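Call for participants: does carpet colour change how warm a room feels?

Every flooring brochure says pale carpet makes a room cosier. We at Drimel doubt it, and the evidence we've been shown so far is mostly adjectives. We need adults in the Daltuvine area to sit in 2 rooms and fill in a dull questionnaire.
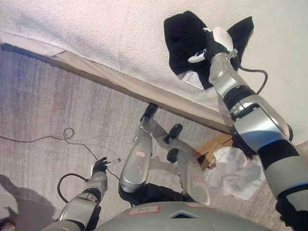 White surface with wooden edging, grey carpet alongside.

Sessions run in March, 2 hours each. No flooring reps or their rellies, please. If you feel no difference, write that down. Tea provided, parking not.

To register, email Matilde Rebelo or ring the office on extension 1295.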